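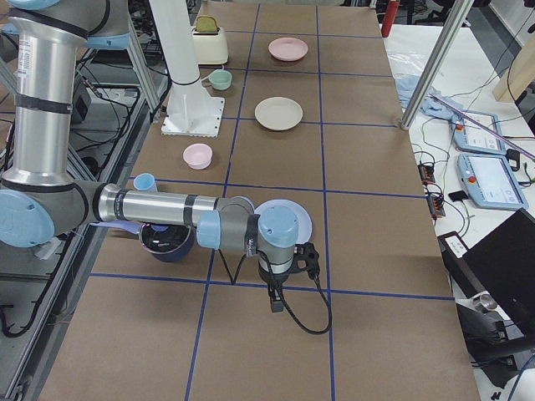
The word "floor" had already meant three different things before the contract was signed, one respondent objected, and no court could be expected to choose among them afterward. The objection was raised in reply to the first draft of this section, which had treated the gap between promised and delivered floor area as a matter of careless arithmetic. It has been accepted in part. The section now separates errors of calculation from errors of definition, and it gives most of its attention to the second.

Figure 2. Tabletop covered in brown paper and divided into rectangular cells with blue tape.

4.2 Stated Area and Delivered Area in Small Commercial Buildings

The records examined consist of 200 building contracts from Usthorpe and the surrounding county, together with 584 drawing sheets attached to them as exhibits. Every contract states an area for the finished building. Few of them say how that area is to be measured. Where a method is given, it is most often found in a note on a drawing, and the contract itself does not always say whether such notes are binding on the parties.

Two methods account for most of the difficulty. Gross area is taken to the outer face of the exterior walls and includes stairs, shafts, and rooms for equipment. Net area is taken to the inner face and leaves those spaces out. In a large building, the difference may be small in relation to the whole. In a narrow building with thick masonry walls, it may decide whether a tenant can use an upper floor at all. Many of the older lots in Usthorpe are narrow, and the stairs required in a new building take up a large part of each story.

The Macapagal Building illustrates the problem. Its sales booklet gave a single area for each story and did not name a method. The lender read the number as net area and based its valuation on the rent that such a space could bring. The builder, Skustex, had worked from gross area throughout, and its drawings were consistent on this point. When the building was completed, the structure matched the drawings in every respect, but the rentable space fell short of what the lender had assumed. The lender's claim against the builder failed. The drawings had been signed by all parties, and the booklet was held to form no part of the contract.

A different question arose at Bumness Court, where the method was stated but the unit was not. The plans carried bare numbers along each wall, and the scale bar had been lost when the sheets were reduced for copying. The parties agreed that the numbers were feet. They did not agree on whether the small raised figures beside them were inches or references to notes elsewhere in the set. The matter was settled in November, before any hearing, and the terms were not filed. It is therefore of limited use as a guide to how a court would rule, although it does show that a full set of signed drawings offers little protection when the sheets cannot be read without outside knowledge.

The remaining disputes follow one of these two patterns, with a small number that combine them. In those mixed cases, the parties tended to argue first about units and to discover the question of method only when a surveyor was asked to measure the completed building. Delay of this kind added to the cost of the dispute and, in some files, outlasted the warranty period for the work itself.

Recording practice in the county office has also changed over the period covered by the files. Earlier exhibits were bound with the contract. Later ones were stored apart and joined to it only by a reference number. Contracts whose exhibits could not be located were left out of the set. The effect of this choice on the results is considered in Section 4.3, together with the treatment of basements, mezzanines, and covered parking.

Posted 11 Feb 2026
Shares 3 | Comments 2

Home Sections Figures References Contact

Related items
4.1 Sources and Selection of Contracts
4.3 Missing Exhibits and Partial Stories
Height Claims in Printed Sales Booklets
Scale Bars and Reduced Copies in County Records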